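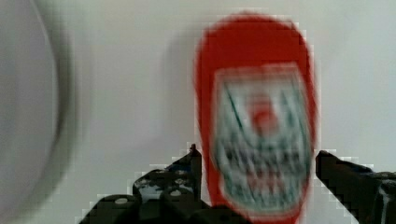
May 15, 2020

Incident coding, Baten district set. Picked up at record 412, where the last entry stopped.

Read through the rest of the Baten file this morning. The set holds 717 incident reports, each a short text from a district officer, a newspaper or a radio monitor. Task is unchanged: assign date, place, type of attack, target type, and hours from first alarm to first arrival of any security unit. That last field is the one we were asked for and the one the sources are worst at.

Response time problems:

Officers write the time the unit left the post. Newspapers write the time residents say it showed up. Radio monitors mix the two. In the Lu road reports the gap between departure and arrival is two to five hours in the rainy months, so the choice of source moves the median more than any change in policy could. I have split the field in two, DEP and ARR. Old single values go to DEP if the source is official, ARR if it is press, and blank if it is radio. Do not fill one from the other.

A blank in ARR has two meanings at the moment: no information, or no unit came. Need a code for the second. Using 99 for now. Anyone computing a mean before this is cleaned up will get nonsense, so filter it first.

Duplicates:

Matched on date plus or minus one day and place name within the same ward. 141 pairs flagged. Went through the first 30 by hand. Most are real duplicates, usually a press item and an officer's report on the same raid. Nine are separate attacks on neighboring settlements on the same night, and merging them would hide exactly the pattern the strategy section is supposed to discuss. The automatic merge is therefore off. The rest of the pairs need reading.

Place names are a large part of it. Lu appears as the town, the road and the ward. Where the text says only "near Lu" I code the ward and set precision to 3. Morketti is worse: old reports use it for the trading center, newer ones for the police post built on the other side of the river. Before the post opened, every Morketti is the trading center. After that, read the text. If still unclear, precision 3 and a note.

Attack type:

The category "militant" was being applied to anything with a rifle in it. Changed the rule. Militant requires a claim, an identification by a named source, or a method on the list in the codebook (roadside device, selection of passengers by religion or origin, attack on a communications mast). Cattle raids with rifles go under "raid, armed." Under the old rule the Baten set made it look as if the insurgency had moved two wards inland over one dry season. Under the new one most of that movement disappears. The mast attacks remain and they do run inland, so there is something there, but it is a smaller claim.

Consequence for the draft: paragraph 4 says the threat has spread and asks for more posts. The data as recoded supports a request for something else, probably patrols between existing posts at night. The attacks in the two middle wards fall mainly more than an hour's walk from a post and after dark. Three of the existing posts have no vehicle listed in any report. A fourth post with no vehicle would not shorten ARR. I have marked the paragraph and left the wording alone until the duplicates are done.

Casualty figures:

Not touched. Low and high columns stay as they are. Where an official number was revised down later with no explanation, keep both and cite both. Noticed that the early part of the set has the revised figure only. Someone will have to go back to the clippings.

Nunorer comparison set:

Started looking at whether Nunorer can serve as the comparison district. Similar distance from the border, similar number of posts, but the reporting is different in kind. Local elders' meetings there pass warnings to the post, and the officer logs the warning as an incident even when nothing follows. Raw counts are therefore inflated relative to Baten. Two options: drop all warnings, or keep them in a separate table and compare warnings to attacks. Second option is more work and more useful, because the question of whether warnings are acted on is half of what the draft complains about. Leaning to the second. No ARR values at all for the first part of the Nunorer file, so any comparison of response times starts late.

Also checked the weather column against the road closure notices. It agrees except for August, where the notices say closed and the reports have vehicles passing. Probably the notices were not lifted on time. Trust the reports.

Open:

Finish the duplicate pairs.
Replace 99 with a proper code and update the codebook, page 6.
Recheck "militant" in the first 200 records, coded under the old rule.
Ask for the Morketti post logs again. Last request went unanswered.
Warnings table for Nunorer, columns to be agreed before anyone types into it.

Stopped at record 588. Backup is on the shared drive under today's date, the older copy is still there and should not be used.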